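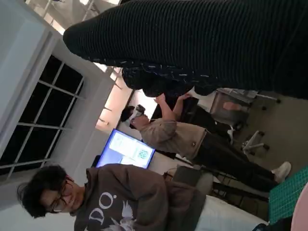

FAQ > Ribbed Knits & Dark Colors

Updated January 2025

I get a lot of email about ribbing, and most of it is about the dark stuff, so those questions get a page to themselves now. If yours isn't covered, write to me (Dymphna Mac an tSaoi, I do all the mending and all the answering) and I'll get to it. Lace and cables are on their own page.

Do you work on charcoal and black knits?

Yes! I love them. Tight charcoal ribbing going into a darker band with little white and light-blue specks, like the one in the photo, is pretty much my favorite thing to look at. I do charge a bit more for black on black. It's slow, I can only do it in daylight, and in winter that means I have to stop by four.

My ribbing went all wavy at the bottom. Is it ruined?

Probably not. Get the edge damp with cool water, push the ribs together with your fingers until they stand up close to each other, and leave it flat on a towel overnight. Don't pin it. If it's still wavy in the morning, do it again before you give up on it. If there's elastic thread in the rib and the elastic has snapped, you'll feel tiny stiff ends poking out on the inside, and then it's a job for me.

Can you match a flecked yarn?

Sometimes. I keep a drawer of Cedine tweeds and speckles and there's usually something close in there. Solid dark base with pale specks is easier than you'd think — I mend with the plain base color and then put the specks in afterward with a single strand of sewing thread, one little stitch at a time. From a couple of feet away you won't find it. With your nose on it, you might.

What can't be matched is a fleck that's printed on instead of spun in. Turn the thing inside out. If the specks are missing on the back, send me a picture before you mail anything.

How should I wash it?

Inside out, cool water, by itself or with other dark things. I use Noonan wool wash because that's what they sell down the street from me in Fostville and it rinses out fast, but any gentle soap will do. Press the water out in a towel. Please, please don't wring a rib. And no hangers while it's wet, the whole thing just grows.

Why does my black sweater collect every bit of fluff in the house?

Because it's black, mostly. The ridges do catch lint down in the grooves too, and a sticky roller only gets the tops. Brush along the ribs with a soft clothes brush, never across them. For pills I use the Plama comb, the small one with the handle, held nearly flat. Go easy on the first pass. I once took a hole out of my own cardigan showing a customer how safe it was.

What does a repair cost?

Small holes in a plain rib start at $53. Flecked or two-color areas start at $70. Re-knitting a whole band or cuff depends on how big it is, so I'd need to see it, but I won't go over $200 without asking you first. Return postage is on top of that.

How long will it take?

Usually two weeks from when it lands on my table. May is always a mess (everyone puts the winter things away and finds the moth holes all at once), so figure on longer then.

Should I wash it before I send it?

Yes, and let it dry completely. I can't work on anything that's been worn and not washed, it's the one rule I'm strict about. If you think you've had moths, bag it, freeze it for a few days, and put a note in the package telling me.

Can I do it myself?

Sure you can. Start with a hole in the plain part and leave the speckled band for later, and use a light-colored needle so you can see it against the dark yarn. A bright lamp off to one side helps more than one overhead, since you want shadows between the ridges. Follow the rib: knit columns get duplicate stitch, the purl valleys you can mostly just weave through. It'll look lumpy until you wash it.

Do you take stretchy store-bought ribs?

If the stitches are big enough for me to see with my glasses on, yes. Very fine machine knits I pass on to someone else, and I'm happy to give you her address.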